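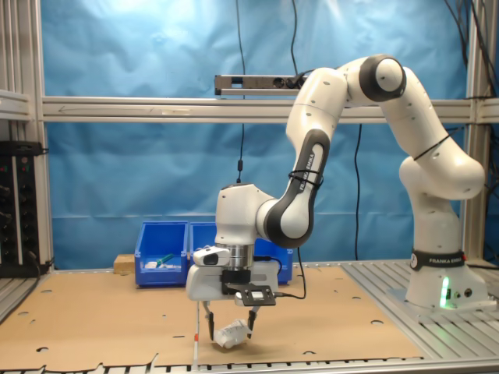 Etenesh Endale wrote after the previous round that she had expected the sorting to be the easy part, and found herself standing over one small packet for longer than she cared to admit, unable to decide which bin it belonged in. Hesitation of that kind is the subject of the present study, and comments like hers have shaped the second round, for which the Maverow Center for Household Studies is now accepting applications.

# Call for Participants: Sorting and Putting Away Small Items

The Center invites adults living in or near Girnness to take part in a study of how small, unrelated items are sorted into open storage bins. The study is directed by the Center's Home Storage Group, with support from the Didia Fund. A total of 40 participants will be enrolled.

## Background

Most homes have a drawer, shelf or box where small things collect without any order. Advice on storage usually begins with the container and assumes that the owner already knows what goes with what. The first round suggested that this assumption is often wrong. Participants agreed readily about tools and disagreed widely about packaging, cords, wrapped goods and crumpled paper. Several changed their system midway through a session and did not go back to correct their earlier choices.

The second round will examine these changes more closely. Findings will be used in a printed guide to home storage, to be distributed through the Girnness public library.

## What Participants Will Do

Each participant will attend two sessions. In the first, items are placed on the work surface one at a time, and the participant decides where each should go. No labels are provided, and the participant may set up any system he or she chooses. In the second, the participant returns to the same kinds of items with a written set of categories supplied by the Center.

Items are small and light. They include packaged goods, small hand-held articles, pieces of wood, and soft items such as paper. Participants may move an item from one bin to another at any point before the session closes. 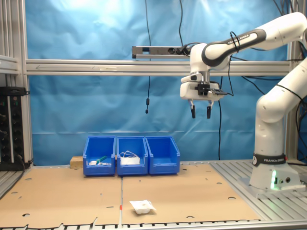 *Blue open-fronted bins at the back of the work surface, with sheets of brown cardboard covering the table.*

Each session lasts 40 minutes, including a short interview at the end. Participants will be asked to explain their choices in their own words. There are no correct answers, and no score is kept.

## Eligibility

Applicants must:

- be 18 years of age or older;
- be able to attend both sessions in person;
- be comfortable standing at a table, or seated on request, for the length of a session;
- be able to hold a conversation in English.

Experience in packing, warehouse work or professional organizing is not required. Applicants who have such experience are welcome and should state it on the form. Persons who took part in the first round are not eligible for the second, but may ask to receive the guide when it is printed.

## The Work Surface

All sessions take place at the Center's Baert Street building. The table is covered with cardboard so that items can be set down and picked up without sliding. Applicants who would have difficulty reaching across a table are asked to note this on the form, and a suitable arrangement will be made. 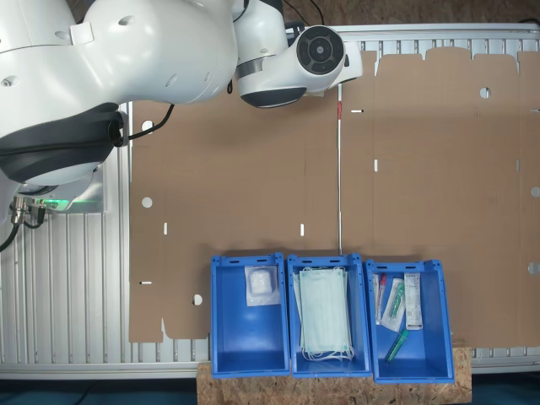
*Open blue bins in a row on unfolded cardboard.*

Bags and coats may be left at the front desk. Food and drink are not permitted at the table.

## Payment and Privacy

Participants receive a fixed payment at the end of the second session. Travel by public transportation within Girnness is reimbursed on presentation of a ticket or receipt. A participant may withdraw at any time. Those who complete only the first session will receive half the payment.

Interview notes are stored without names. Quotations may appear in the printed guide only with the written consent of the person quoted.

## How to Apply

Application forms are available at the front desk of the Baert Street building and from the Girnness public library. Completed forms should be returned to either location by the last Tuesday in July. Applicants should indicate whether they prefer morning or afternoon sessions.

Selected applicants will be notified by letter and offered a choice of session times. Applicants not selected will be placed on a reserve list unless they ask to be removed. Questions about eligibility, access or payment may be directed to the study coordinator through the front desk.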